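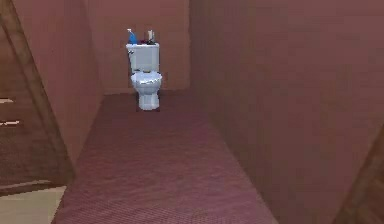 Padadley, the rent-a-house for robot people

Okay, so a few of you wrote in after the last issue asking whether I'd ever gotten around to trying Padadley, and I'm happy to say I've now spent way more evenings with it than I planned to. My family thinks I've taken up a very dull video game.

Quick catch-up for anybody new here. Padadley is a simulated house you use for training and testing home robots. It's made by Vuda, a small outfit that used to do nothing but warehouse software, and you pay $41 a month for it (there's a yearly plan too, but I went month to month because I know myself). You point your own control code at it, pick a starting spot, give it a job, and off it goes. The new release is version 2, and that's the one I've been running.

I went in grumpy. I tried the first version last July and gave up inside an evening, mostly over the install, which wanted me to hunt down three different libraries and then complained about all of them. This time it was one download and one restart and I was wandering down the hallway before my tea was ready! My desktop has 16 gigs of memory and nothing fancy for graphics, and it ran fine as long as I closed everything else. With a browser open it got choppy, so don't do that.

What I wanted to know was pretty narrow. I've been working on a little routine that finds a door, gets hold of it and pulls it open, and I wanted someplace to let it fail a few thousand times without me standing next to it saying "no, the OTHER left." Doors are where all my projects go to die. I can get a robot to roll across a room just fine. Then it meets a cupboard and we're there all night.

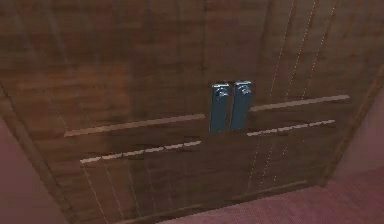

The cupboards in Padadley open when you pull the handle, and only then, and I can't tell you how pleased I was about that. The old version let you yank on pretty much any part of the door and it would swing wide like it was doing you a favor, so you'd train something that looked brilliant on screen and was hopeless in a real kitchen. Now you have to be on the metal. If you've got double doors with the two handles right next to each other in the middle, you also have to decide which one you're after, and my routine was terrible at that for the longest time. It kept aiming for the gap between them. I ended up adding a rule that picks a side early and sticks with it, which is a cheap trick, but it's the kind of cheap trick I would have needed in a real house too.

I let it run while I slept, and the log in the morning said 3585 tries. I'm not going to give you a success rate, because I changed the settings partway through and it wouldn't mean anything. I'll just say the second half of that log was a lot nicer to read than the first half.

Now for the grumbles, and I do have some. It isn't pretty. Textures go soft when you get close, and edges have that jagged look that takes me right back to the computer lab in high school. Wood grain smears when the viewpoint is tipped. If your project depends on reading labels or spotting a fine scratch, I'd look elsewhere. For me it was no big deal, since I care about shapes and where they are, and my test robot's own camera isn't exactly winning any awards. But I did have one long argument with a bathroom, where the little items along the top of the toilet tank were so simply made that my object finder couldn't settle on a name for the dark red one. (I couldn't either, so I let it off.)

The help pages are thin, too. There's a good section on starting positions and another on saving your runs, and then you get to "custom tasks" and it's one paragraph and a shrug. I wrote to support and got Sarla Sengar, who was patient with me through what I'm embarrassed to say was a typo in my own file. She told me a longer guide is in the works. I asked about adding your own furniture and that's planned as well, though she wouldn't give me a date and I didn't push.

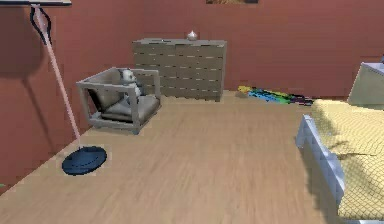 I should talk about the rooms themselves, which is where I think Vuda earned my money. Some simulated houses feel like a furniture catalog, everything lined up and polite, and then your robot gets to a home with people in it and panics. The clutter in Padadley is modest, but it's in annoying places, and I mean that as praise. Take the bedroom with the red walls. You've got a nice big stretch of open floor and you think, great, easy one, straight across to the dresser. Then there's a heap of brightly colored stuff along the back wall over toward the bed, low enough that my planner wanted to treat it as floor, and an armchair sitting partly in front of the left end of the dresser, so reaching those drawers takes some sneaking. There's a panda in the chair. I've gotten very fond of the panda. I made "go find the panda" my warm-up job for every session and I'm not even a little bit sorry.

My friend Rhona Yule, who some of you know from the McIver meetups, has been using the same subscription for a floor-cleaning project and likes it a bit less than I do. Her complaint is that carpet and wood feel too much alike under the wheels unless you go in and change the friction numbers yourself. I hadn't noticed, but then I'm all about the doors. She also tried Brillutden, the other package people keep asking me about, and says it looks better and takes much longer to load. I haven't had my hands on that one yet, so I'll leave it to her, and maybe I can talk her into a guest piece.

Would I keep paying? Yes, for now. I've got it through the spring at least, and I want to see whether that guide shows up. If you mostly do grabbing and opening, I'd say go for a month and see how you like it. If you need things to look real, wait.

And if you do sign up, save your settings file somewhere outside the program folder before you update. I lost a whole night's worth of tweaks that way, and I'm still kind of sore about it.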